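Vuter Match Notes, data card

Football (soccer) match events from a small regional league, tagged by hand. Kept by Theda Reuter and Sebastian Ghiță. Last touched 3rd April.

What's in it

469 matches, one CSV per match. Passes, shots, fouls, subs, cards, throw-ins. No tracking data, no player positions off the ball. If you need those look somewhere else, we don't have them and aren't planning to.

Folders

matches/ - the event files
lineups/ - starting eleven plus bench, shirt numbers, minute on and off
league/ - tables after every round
tools/ - loader, checker, the nickname list

Columns

match_id, half, minute, second, team, player, event, outcome, zone, note

zone is a number from 1 to 14, counted from the team's own goal line, left to right. Flips at half time so it always means the same thing for the attacking side. Older files didn't flip. Fixed in March, re-download if yours are older than that.

note is free text. Do not parse it. Anca Bogdan tagged most of the Cokwood home games and her notes are long and half in Romanian, very good reading, useless for code.

How it was tagged

One person per match, from video, usually at half speed. A second person redid 38 of the matches from scratch so we could compare. Shots and cards agree nearly everywhere. Fouls mostly. Tackles are a mess, the two taggers often dont even agree there was one. Treat tackle counts as a rough guide and don't rank defenders with them please.

Pass outcome is simple: teammate touches it next = complete. Deflections count as incomplete even if it lands nicely.

Known problems

- Lo Presti away games, second halves: camera sits low behind the dugout, far touchline hard to see. Throw-ins there can be out by a zone.
- Added time is minute 45 or 90 with seconds running past 60. Ugly, but changing it breaks everyones scripts.
- Two Prera players share a surname and both wore 8 in different spells. Use player id, not name.
- Own goals are under the team that scored them, not the team that benefits. Yes we know.
- Abandoned matches are left in with status = stopped. Drop them before doing any per-game averages.

Loading

python tools/load.py matches/ --out all.csv

Needs pandas, nothing else. Add --strict to fail on a missing lineup. The checker prints a warning for any sub who comes on twice, usualy a typo in the shirt number.

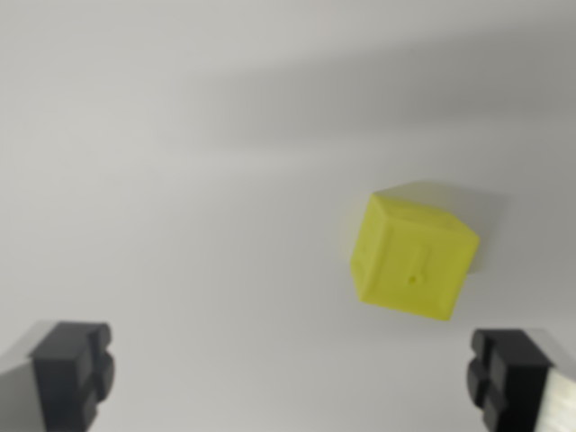
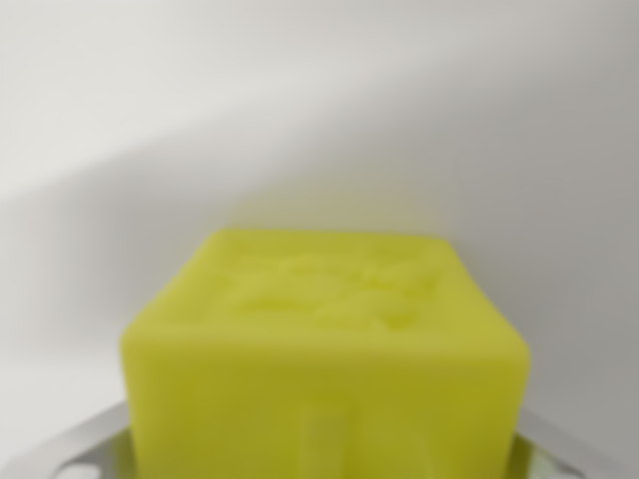 Splits

No official train/test split. If you're predicting results, split by season and not at random, otherwise form leaks from one side to the other. Trinidad Figueroa's shot model uses the last season as test and the script is in tools/shots.

License and credit

Free for non-commercial use. Credit the Vuter Match Notes and link back. Clubs agreed to the event data only, so don't ask for video.

Corrections

Open an issue with match_id, minute and what's wrong. Philomena Essien goes through them in batches, can take a few weeks. Pull requests ok for lineups, not for event files, those get regenerated from the tagging sheets and your change will vanish.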